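The Walking Tour

The tour was supposed to start at ten, at the fountain in Horobets, and the guide came up the hill at a quarter past eating a roll. She had a yellow umbrella, though the sky was clear, and a speaker clipped to her belt that made her sound like she was calling out train times.

"Welcome to the most mysterious town on the river," she said.

I had been to four most mysterious towns that summer. My job was to write 1,000 words on each for a travel newsletter that paid late, and I had learned to carry my own water and believe nothing before lunch.

There were nine of us. A couple in matching hats, a family with two bored boys, three women who had come down from Stestia on the early bus, and me. The guide checked us off on a sheet of paper folded so many times it had gone soft, and then she led us to a wall.

"This wall," she said, "has 756 stones. A merchant laid one for every day his wife was away at sea. On the last day she came back, and he put down his trowel and never touched a stone again."

The hats said oh. One of the boys started counting and gave up before he reached the drainpipe.

I looked at the wall. It was a nice wall. The lower part was old, and the upper part was the kind of thing a town puts up when the old part falls on somebody's cart. I asked how anyone could be sure of the number.

"It has been counted," she said.

"By who?"

"By the town."

I wrote down *by the town* and underlined it.

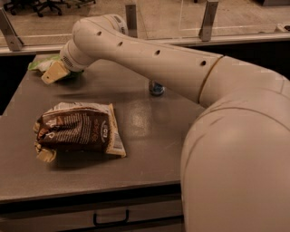

We went on to Dreterska, a street so narrow that the brochure said lovers could kiss across it from their windows. The guide said this too. She said that a baker's daughter and a soldier had done exactly that, every night for a winter, and that the soldier had leaned too far. She pointed at a dent in the paving.

"His head?" said the older boy, waking up.

"His helmet," said the guide.

I held my arms out. I could not touch both sides, and the windows did not face each other anyway. On the left they were on the second floor and on the right there was one, low down, with a bathroom fan in it. I mentioned this to one of the women from Stestia, quietly, I thought.

"They moved the windows," said the guide, over the speaker. "After the tragedy."

The women laughed. I couldn't tell if it was at her or at me. We had a break then, at a café that happened to belong to the guide's cousin, where the coffee cost twice what it had cost at the bus station and came with a small hard cookie. The cookie had a legend as well. I ate mine before I could hear it.

It was in the café that I decided how the piece would go. I would be fair. I would say that the river was handsome and the hill was steep. Then I would take the stories one at a time, the wall and the helmet and whatever came next, and lay them out in a row, and let people see what their money bought. I had a good first line. I was pleased enough with it that I left a tip.

The last stop was the bridge over the Vava. The water was low, as it is in August, and you could see the mud on both banks and a bicycle wheel sticking out of it. The guide folded up her umbrella and leaned on it. Her roll was long gone and she looked hot.

"You will want to know about the bridge," she said.

We waited. The boys were dropping gravel through the railing.

"There is no story about the bridge," she said. "They built it so the milk truck could get over. My father drove the milk truck. Before the bridge he had to go all the way around by the mill, and that was two hours, and he got home when we were asleep. After the bridge he got home for supper."

She seemed to think this over.

"That's all," she said.
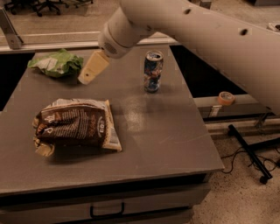

The hats looked a little let down. The man asked whether anyone had ever jumped off it, and she said no, it was too low, you would only get dirty. Then she collected her sheet and thanked us, and the family gave her a few coins, and everybody drifted off toward the parking lot.

I stayed. I had questions, mostly to do with dates. I asked when the bridge went up, and she told me the year without stopping to think. I asked what kind of truck. She told me that too, and the color, and that the passenger door had to be tied shut with a belt. I wrote it all down. Then I turned back a page and asked her about the 756 stones.

"What about them?"

"Is it true?"

"You don't like it?"

"I like it fine. I'm asking if it's true."

She unclipped the speaker from her belt and switched it off, and her voice came out smaller and a good deal nicer. "The man who did the tour before me said 700," she said. "Nobody wrote it down when he said 700. People like a number that has some trouble in it."

"And your father?"

"What about him?"

"The milk truck. The belt on the door."

She looked at me for a while. A bus went over the bridge behind us and the railing hummed under my hand.

"You're the newspaper," she said.

"Newsletter."

"We have another tour on Wednesday," she said. "At night, with lanterns. It costs a little more."

I asked what was on it, and she said the wall, the street, the bridge. I asked if there was a story about the bridge at night. She picked up the umbrella and shook the dust off the tip.

"At night there are two," she said, and went up the hill to her cousin's for lunch.

I missed my bus. The next one was at four, so I walked back to the wall with my water and started at the drainpipe, bottom row, going left.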